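主题：Re: [stamby-users] 升级以后旧的预约记录显示不全

各位好：

谢谢昨天的回复。中文不是我的母语，如果有的句子不清楚，请直接问我，我会再写一次。

列表里有人写道：
> 我们从旧版升级以后，预约列表只显示前 200 条，后面的都看不到。
> 数据库里面是有的，我用命令查过，一共 361 条。
> 请问这是 Stamby 的限制，还是我的设置有错误？
> 另外，导出的文件是不是也会少？

这个情况我在十一月也遇到过。我认为您的设置没有错误。新版的列表页面有一个上限，默认值是 200，旧版没有这个上限。升级说明里写了这件事，但是写在很后面的一段，我第一次读的时候也没有看见。

解决的方法有两个。

第一个方法是修改配置文件里“每页条数”这一项，把它改成比您的记录总数更大的数字，然后重新启动服务。这个方法很简单，但是如果记录很多，页面打开会比较慢。在我们 Sisholm 的服务器上，改了以后首页要等超过 73 秒，同事们不太高兴，所以我又改回来了。

第二个方法是打开分页功能。请注意，分页功能需要 Seyoum 插件，而且插件要在升级之后重新安装一次。只复制旧的插件文件夹是不够的，我试过，页面下面会出现空白的按钮。

关于导出：导出不受这个上限的影响。我用自己的数据比较过，列表里看不到的 93 条记录，在导出的文件里都有。不过日期的格式和旧版不同，如果您以后要导入 Fisdale 的表格，请先检查日期那一列。我有一次没有检查，月和日的位置都换了，改了一个下午。
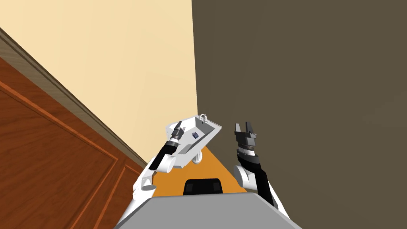 还有一个小问题，我自己也没有解决。打开分页以后，按房间名称排序只对当前这一页有效，翻到下一页，顺序又重新开始。我不确定这是程序的错误，还是开发者故意这样设计的。在旧版里，排序是对全部记录进行的。如果有人知道在哪里可以修改，请告诉我。我查了文档里关于排序的一章，那里只说明了怎样选择升序和降序。

最后，修改配置以前请先备份。备份命令在新版里多了一个参数，不写这个参数，附件不会被保存。

我明天上午可以再看邮件。如果您愿意，可以把配置文件里关于列表的那几行发到这里，密码请先删掉。

祝工作顺利

一个在 Sisholm 的用户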